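Packaging and Materials, Unit 6: Folding, Creasing and the Humble Box
Course handout, Nerkport evening program
Notes by Emiliano Segura

Read this before the workshop and bring a pencil. We covered the history of paperboard last time, so now we get to my favorite part, which is what happens inside a sheet when you fold it!

1. Grain

Every machine-made paper has a grain. The fibers line up mostly in the direction the sheet traveled as it was made, and you can find that direction with no tools at all. Bend the sheet gently one way, then the other. The way that gives more easily has its fold running along the grain. Tear a strip in each direction too (old newspaper is great for this) and you'll get one fairly straight tear and one that wanders off wherever it likes.

A fold along the grain is smooth and clean. A fold across it breaks fibers, and on heavy or coated stock you'll see the surface crack. Once you know this you will start checking cereal boxes in the supermarket, and I make no apology for that.

2. Scoring and creasing

People use these two words as if they meant the same thing. In this course, scoring means cutting partway through the board, and creasing means pressing a channel into it without cutting. A creased board bulges on the inside of the fold, and that little bead is what you want. The layers have separated slightly and can slide past each other, so the outside layer doesn't have to stretch as far.

Try both on the same scrap, then open and close each fold 11 times. Write down what you find.

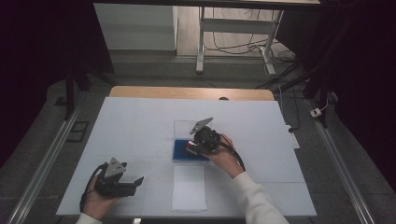 Segura, you always tell us to crease from the inside, a note from Skarkness began, but with my board the bead came out on the wrong side and the flap wouldn't close. Should I just flip the sheet?

Yes, flip it! The channel goes on what will be the outside of the fold, and the bead forms on the inside. I had the wording wrong in the June version of these notes and it has been fixed in the workshop sheet.

3. Trays and lids

A lid has to be a little bigger than the tray it covers, and beginners nearly always forget the thickness of the board. Add two thicknesses to the length and two to the width, then a bit of slack so air can get out as the lid goes down. Too tight and it pops back up at you. Too loose and it rattles. There is a lovely middle point where the lid sinks slowly under its own weight, and getting there by hand is a real thrill.

4. For the workshop

Make one tray with a matching lid from a single sheet, with the grain running parallel to the longest side. Mark the grain with an arrow before you cut anything.
Read the Grondex case study, pages 2 to 11. The order was for 1000 cartons and 66 of them cracked at the corner. Work out from the drawings which fold ran across the grain.
Bring a bone folder if you own one. The back of a butter knife works fine too.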